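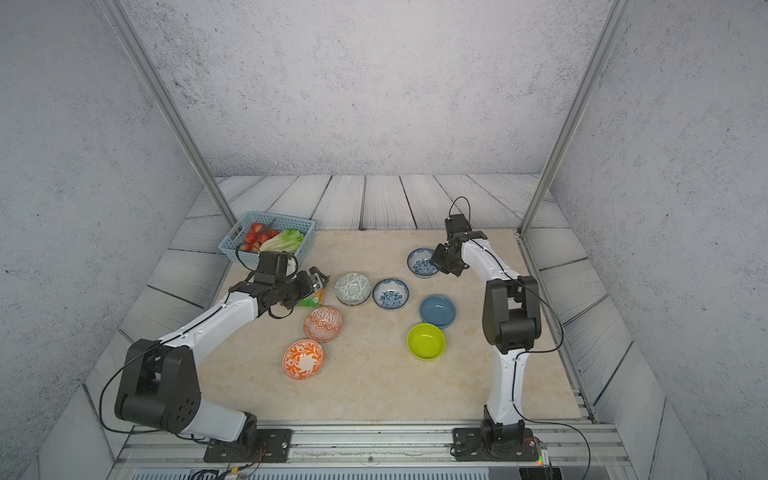
Kwame Laryea had packed lunches at Psarras for eleven years before Randano sent the arms. They went in at station two, where he used to stand with Tomás Abreu, and he was moved to a stool on the other side of the rail with a clipboard. His new job was to set the table in the morning and then watch. He put the basket in the back left corner, strawberries on one side and lettuce on the other, and set the bowls out the way the sheet said, the orange one toward the front. The left arm had its gripper over the green and yellow snack pack. The right one was at the back, over a bowl with blue flowers on it. Kwame wrote down the time and waited.

Tomás had taken the money. It was 3,000 and a letter, and he bought a used van with it and drove for a bakery in Sterkcombe. He called on Fridays and asked how his replacement was doing.

"Which one?" Kwame said. "You've got two."

"The left. I always worked the left."

"It doesn't talk."

"Then it's better than me," Tomás said.

The target was 300 trays a shift. Before the change the two of them had done 800 between them, and everyone at Psarras knew that number, but the manager, Afonso Carvalho, said the arms would get there by June. He said it at the Monday meeting and again in the parking lot. He had an office with a window onto the floor and he had started keeping the blinds down.

Kwame's hands bothered him. They had hurt for years from the work, and now they didn't hurt and he didn't know where to put them. He sat on them sometimes. At home he started making dinner every night, and his wife let him, though he made too much.

In the second week the left arm stopped over a tray at ten in the morning. The sheet said to press the button and call the number. Kwame pressed the button and called the number and was put on hold. He listened to the music for a while. Then he set the phone down on the stool, checked that the power was off, and reached over and packed the tray himself. He did the next one too.

Afonso came out of the office when he was on the sixth.

"Is that allowed?" Afonso said.

"I don't know," Kwame said. "Hand me some lids."

Afonso looked at the phone, which was still playing, and went to get the lids.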